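**托盘**是一种底面平整、四周带有边沿的浅型承载器具,用于盛放、搬运或归集物品。边沿的高度通常远小于底面的长和宽,这一点把托盘同盒、箱、盆区分开来。常见的托盘为长方形、圆形和椭圆形,材料包括木、竹、漆器、金属、陶瓷、玻璃、塑料和纸浆。汉语中“托盘”一词也指仓储运输用的平面垫板(栈板),两者用途不同,本条目只讨论手持或置于桌面的托盘。

## 名称

古汉语中与托盘相近的器物有“案”和“盘”。案多为长方形,有的带矮足,用来进奉食物,“举案齐眉”中的案即属此类。盘的含义较宽,既可指盛食物的浅器,也可指盥洗时承水的器皿。后来“托盘”成为通称,强调用手托举的使用方式。茶具中承放茶杯的小件一般称“茶托”或“盏托”,大件称“茶盘”。

日语中对应的器物称“盆”(bon),与现代汉语的“盆”含义不同,翻译时容易混淆。英语的 tray 范围较广,文件盘、烤盘和育苗盘都可以用这个词;专指金属或瓷制的上菜盘时,有时用 salver 或 platter。

## 历史

木制和陶制的浅盘在许多早期文化中都有发现。中国战国至汉代的墓葬出土过大量漆案、漆盘,胎体多为木质,外髹黑漆或红漆,绘有云气纹和动物纹。唐宋以后饮茶风气流行,盏托的形制逐渐固定,瓷、漆、金属均有制作。

欧洲在十七、十八世纪随着茶和咖啡的传入,对桌面托盘的需求增加。银制托盘价格较高,主要用于富裕家庭;镀锡铁皮涂漆的托盘和纸浆托盘则相对便宜,流传较广。纸浆托盘以多层纸张裱糊成型,烘干后上漆,边沿可以做成波浪形,表面常绘花卉或风景。

二十世纪中叶以后,注塑和热压成型使塑料托盘得以大量生产。食堂、医院和航空配餐普遍采用统一尺寸的托盘,便于叠放、清洗和装车,托盘的样式也随之简化。

## 结构

托盘由底面、边沿和提手等部分组成,部分托盘没有提手。

底面决定承载能力。较大的木托盘常在底部加横撑,防止板面翘曲。塑料托盘多在背面设加强筋,正面保持平整或压出细纹以防滑。金属托盘可以在底面压出浅槽来增加刚度。

边沿有直立、外倾和卷边几种。直立边沿利用空间较充分,适合放在抽屉或架子上;外倾边沿方便取放物品,也便于脱模和套叠;卷边多见于金属托盘,可以消除锋利的切口,同时提高边缘强度。

提手可以是边沿上的开孔,也可以是另外安装的木质或金属把手。服务行业使用的圆托盘通常不设提手,由手掌在底部中心承托。

## 材料

木托盘重量适中,手感较好,但不宜长时间浸水。常用的木料有榉木、胡桃木和松木,表面以油、蜡或清漆处理。竹托盘多由竹片胶合而成,耐磨性较好。

漆托盘的制作周期较长。工匠在木胎上裱布、刮灰,再反复髹漆和打磨,每道漆都要在适当的湿度下干固。成品表面光洁,对热水有一定耐受力,但不宜暴晒。

金属托盘以不锈钢和铝为主。不锈钢耐腐蚀,可以高温消毒,医疗器械盘多用这种材料。铝托盘较轻,遇强碱性洗涤剂会变色。

塑料托盘常用聚丙烯、ABS 和密胺树脂。聚丙烯有韧性,不易摔裂;ABS 尺寸稳定,着色均匀;密胺树脂表面硬度高,外观接近陶瓷,但不应放入微波炉。塑料容易着色,因此常以不同颜色区分用途。

纸浆模塑托盘以废纸或植物纤维为原料,多为一次性使用,常见于鸡蛋、水果和饮料的包装。

## 用途

### 餐饮

餐饮是托盘最主要的使用领域。自助餐厅的托盘多为长方形,四角圆滑,便于在滑轨上推行。端送饮料的圆托盘表面常覆橡胶或软木。侍者装盘时一般将较重、较高的物品放在靠近身体的一侧,取下时保持两侧重量平衡。

### 医疗

医用托盘用于放置器械、敷料和药品。弯盘又称腰形盘,一侧内凹,可以贴合身体,用来承接污物或液体。需要灭菌的托盘有时在底部开孔,使蒸汽能够通过。

### 办公与家居

文件托盘可以单层使用,也可以上下叠放。家居中,托盘常用来集中放置钥匙、遥控器、化妆品等零散物品。抽屉内的分隔托盘用于收纳文具和餐具。

### 作坊与桌面作业

修理、装配和手工制作中,浅托盘用来暂放零件、线材和工具,避免小件滚落。浅色底面容易辨认深色零件,反之亦然。红色底面上的黑色环状物就比较醒目。带磁性的金属托盘可以吸住螺钉和垫圈,但不适合存放对磁场敏感的元件。

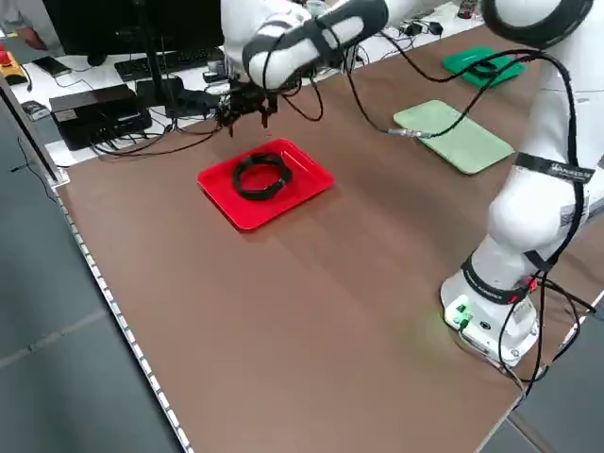

### 园艺

育苗托盘分为平盘和穴盘两类。平盘用于撒播或承接穴盘渗出的水;穴盘按孔穴分隔,幼苗移栽时根团较完整。

## 尺寸与叠放

托盘没有统一的通用尺寸,各行业自行规定规格。以匈牙利食堂用具厂商 Illés 的产品为例,其目录将长方形托盘分为 4 种规格,其中最小的一种边沿高 25 毫米,叠放上限为 50 只。设计师 Dénes Lakatos 为该厂改进了托盘的角部,在四角加设凸点,使叠放后的托盘之间留有空隙,清洗后更容易晾干。

可叠放的托盘分为套叠式和堆垛式。套叠式托盘空置时相互嵌入,占用空间小;堆垛式托盘的边沿可以支撑上层,装有物品时也能叠起。两种功能可以合在同一件产品上,一般通过旋转方向来切换。

## 清洁与保养

- 木、竹托盘用湿布擦拭后立放阴干,定期涂抹食品级矿物油。
- 漆托盘用软布和温水清洗,避免使用钢丝球。
- 不锈钢托盘可机洗,水渍可用稀释的白醋擦除。
- 塑料托盘出现较深的划痕后容易藏污,用于食品时应当更换。
- 银托盘用专用擦银布顺一个方向擦拭,长期不用时包以无酸纸。

## 收藏

旧托盘是常见的收藏门类,藏品以漆托盘、纸浆托盘和啤酒厂的铁皮广告托盘居多。评估时主要看画面完整程度、边沿是否变形以及背面的款识。Iqra Bukhari 编写的《Dreltgate 铁皮托盘图录》把当地产品按边沿工艺分为 3 类,并附有背面款识的对照表。经过重新绘制或补漆的托盘,价格通常低于保持原状的同类藏品。

## 参见

- 盏托
- 茶盘
- 漆器
- 栈板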